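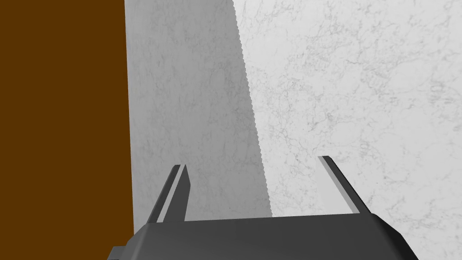

**To:** Melahat Yaman, Eltbridge
**From:** Boglárka Gál, Arutgate
**Re:** Prado door-opening work, June progress + the fault

Short one this month, most of the time went on the gripper fault. Sorry for the format, writing this between runs.

**What went wrong**

Monday's overnight batch in sim. 40 episodes, lever door, same policy as last month. In 9 of them the gripper closed before it got to the handle, then carried on and pushed closed fingers into the door. No stop. Contact force went past our limit and the arm just kept going until the episode timed out.

Two separate problems:

- Early close. The policy is calling "grasp" on the shadow beside the handle. Shadow edges are coming out jagged in the render and the depth estimate goes funny there.
- No stop. The force limit was being checked in the wrong units after the Zorkley update. This is the one I'm worried about — it's a safety check and it was doing nothing.

The second one is our fault. Config got merged without anyone rerunning the limit test. I signed off on the merge.

**Done so far**

- Units fixed, limit test now runs on every merge and blocks it if it fails
- Replayed all 9 bad episodes with the fix. Arm stops on contact in every one. Still closes early though
- Went through the wrist view logs by hand, start of approach up to contact
- Shadow resolution turned up on the door scene. Slower to render, haven't got a clean comparision yet

On the approach itself: the door scene starts with the fingers open and the black lever well up and to the left of the gripper, so there's a fair bit of travel before any grasp should be allowed. I want a plain distance gate in there, no closing until the handle is between the fingers, whatever the policy thinks.
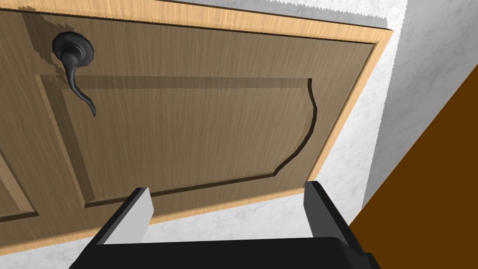 **Could this have happened on the real arm?**

The missing stop could have, as the real arm reads the same config file. It hasn't been powered since the update and it stays locked out until the checks below are finished.

**Next**

1. Distance gate in and tested
2. Rerun the full batch of 40, old shadows and new, same seeds
3. Second person reads every change to the safety config — name goes in the log
4. Hardware limit test at low speed, arm only, no door

**Schedule and money**

Hardware trials slip 2 weeks. Final demo date doesn't move, we had 4 weeks of slack and this eats half. No extra funds needed. Render time is up but still inside the compute line.

One thing I need from you: an OK to push the hardware milestone to the next reporting period. Email is fine. Full logs for the 9 episodes are in the shared folder, the force plots are teh ones to look at first.

B. Gál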